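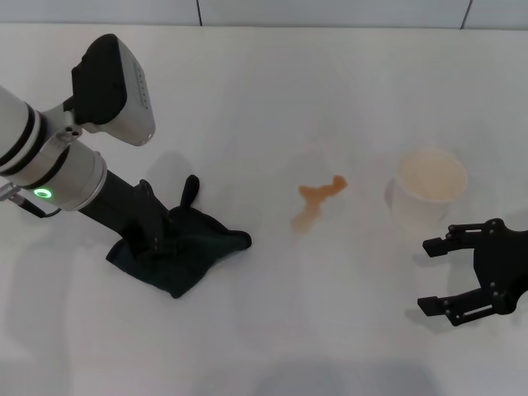

Teleop demos for wiping a spill: how fast should I move?

Last updated: November

tornfalk_k
Hello all. I collect demonstrations for a table wiping task, with two arms. The left arm holds the cloth and the right arm should take care of the paper cup, so it does not fall in the middle of everything. I drive both arms by remote control from a second desk. I have 53 good episodes now and I want to reach 300 before I train again.

My problem is speed. When I move like I would with my own hand, the wiping looks natural, but the recorded positions jump a lot. When I move slowly, the data is smooth and each episode takes forever. What do you do?

mudlark75
Slow. Always slow for cloth. A policy copies your hesitation and your hurry too, and hurry is worse. I did the first 100 episodes of my own wiping set at full speed and I threw them all away.

pelle_servo
I do not agree with mudlark75. If you record slow, you get a robot which is slow, and then people try to play it back at double speed and the cup goes over. Move at the speed you want to see in the end. If the positions jump, look at your control loop first. Which software do you use?

tornfalk_k
Flimport for the recording, and the leader arms are the Renholm kit. I did not change the filter settings, they are as delivered.

pelle_servo
Then there is your answer, I think. The delivered filter in Flimport was too weak for me. Make it stronger and record five episodes at normal speed before you decide anything.

mudlark75
A stronger filter gives more delay between your hand and the arm. With delay you push too hard on the table before you notice it. Cloth hides this, because it is soft, but the motor current shows it.

gravelbed
Can I ask about something different? How do you grip the cloth? I started always from a flat folded cloth and my policy learned nothing about a crumpled one. Now I drop it on the table in a new shape each time, and I grip whatever part stands up.

tornfalk_k
Crumpled, like in my picture. I press the fingers down into it and close. Sometimes I get only a small piece and it slips out when I pull. Should I keep these episodes?

gravelbed
Keep them if you grip again and finish the job. Delete them if you gave up.

mudlark75
On this we agree. Corrections are the best data you have.

pelle_servo
I would also change how full the cup is. If it is always near the brim, the right arm never sees an easy case.

tornfalk_k
Good point, I will mix it. I tried the stronger filter this evening. The delay is there, but I can live with it. I do 75 more at a speed in the middle and write again when the training is done.

mudlark75
In the middle is still too fast :) but please post the result.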